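Tillcombe Typing Drills
Version 2, updated 2022-03-02

Tillcombe is a plain-text collection of around 3,000 short typing drills for touch typists on a standard US keyboard layout. It was compiled by Iraís Ledesma and Prodromos Konstantinidis for use in adult evening classes and can be loaded into any program that reads UTF-8 text.

Contents

drills/ holds the exercises, one per line, grouped by keyboard row.
words/ holds the word lists from which the exercises were built.
levels.tsv maps each drill ID to a difficulty level from 1 to 15.
CHANGES lists edits by version.

Format

Each line has two fields separated by a tab: the drill ID and the drill text. Lines end with LF only. No drill is longer than one line on an 80-column display. Punctuation is limited to the period, comma, apostrophe and hyphen up to level 9 - the remaining symbols appear from level 10.

Levels

Levels 1 to 4 use the home row only. Levels 5 to 9 add the upper and lower rows. Digits start at level 11. A drill is assigned the level of its hardest key, so a line with a single digit is never below level 11 even if the rest of it is simple.
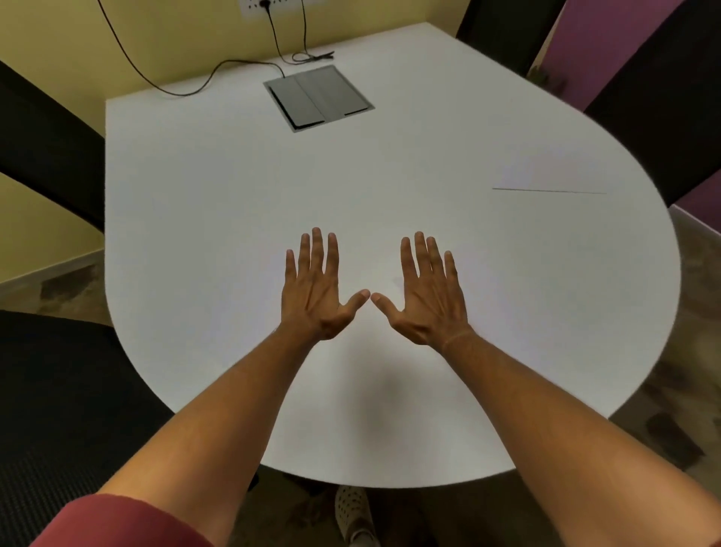
Both hands palms down, fingers spread, thumbs pointing inward.

Word lists

The word lists were typed by hand from class handouts and checked twice against the paper copies. Proper names were removed, except in the capital letter drills, where Gitetti, Lombardi and Elia are kept as practice words for double letters and shift-key timing. Spelling is American. Words with accents are left out.

Known issues

Level 7 has too few drills for the left ring finger. Some drills at level 12 repeat the same digit pair. Lists for the number pad are missing and are planned for May.

The ID prefix changed from "d" to "t" in this version. Scripts written for version 1 need the new prefix, and saved progress files should be converted with convert_ids.py before loading.

License

Free to copy and modify for teaching. Keep this file with any copy. Send corrections as a patch against drills/ with the drill ID in the subject line.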